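Bin picking at Brernden

Bin picking is the job of taking loose, mixed items out of a container one at a time. At Brernden, where I've worked in returns for 12 years, it was always done by hand, and we called it "the dip". The robot cell that now shares the work is known as Stoltik, after the project that paid for it.

I was a dipper myself, so I'm hardly neutral! A shift meant bending over bins until your back complained, and Parisa Abbasi (our shift lead) swapped us over every 60 minutes. 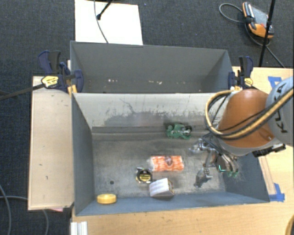 The gripper over a bin of mixed items, with a second bin behind.

Since March the dippers have mostly become minders. We load the bins, sort out whatever the arm can't manage and log the odd ones — shiny wrapping is a regular in my log. Wojciech Wysocka trained 2 of us to restart the cell, and that came with a higher pay grade, which caused some grumbling.

My back is much happier, but I do miss the chat. Four people round a bin talk all day, and a minder mostly works alone. The Rultum site kept its hand benches and still has a waiting list for them.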